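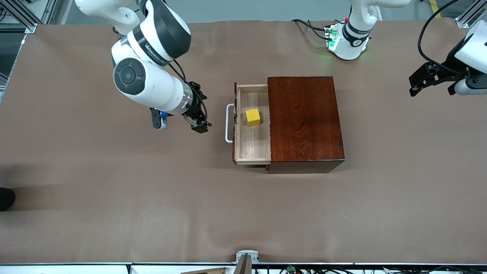
*Little cabinet with the drawer pulled out, and one yellow cube inside.*

I promised a few of you I would write about the pain class once it was over, and then December came and went and I kept putting it off (sorry, Mom). So I've made a pot of tea and I'm going to get it all down before supper.

For anyone new, my back has been bad for years, and last fall my doctor in Zillville finally sent me to a group program for people whose pain isn't going anywhere soon. I drove over to Lumlow twice a week with a cushion behind me and a very poor attitude. I had pictured a circle of folding chairs and somebody telling us to breathe. There was a circle of chairs, and we did breathe, but there was a lot more to it than that!

The first thing they gave us was a questionnaire about what we do when it hurts. Do you lie down, do you ask for help, do you hold on to the part that's sore, do you keep going anyway? I filled it in quickly and felt rather pleased with myself. Then Kalliopi Deligiannis, who ran the group, went over mine with me, and I saw I had marked "rest" and "guarding" for nearly every day of the week. I honestly thought I was a keep-going sort of person. My husband laughed for quite a while when I told him.

The part that helped me most was pacing. I used to clean the whole kitchen on a good morning and then pay for it until the weekend. Now I set the timer for 15 minutes, stop when it rings even if the sink is half full, and sit or stretch before I start again. I hated it at first, and I still cheat when company is coming. By the last session I could walk for 30 minutes along the creek, slowly, with one stop at the bench, and I hadn't done that since we moved.

Emanuel Lungu, who sat next to me, is 70 and has had a bad hip for ages, and he and I still call each other on the rough days. We mostly talk about soup.

My insurance left me with $395 to pay, so do call and ask before you sign up for anything like this. And if your form looks like mine did, with "rest" all the way down the page, write and tell me. I'd love the company.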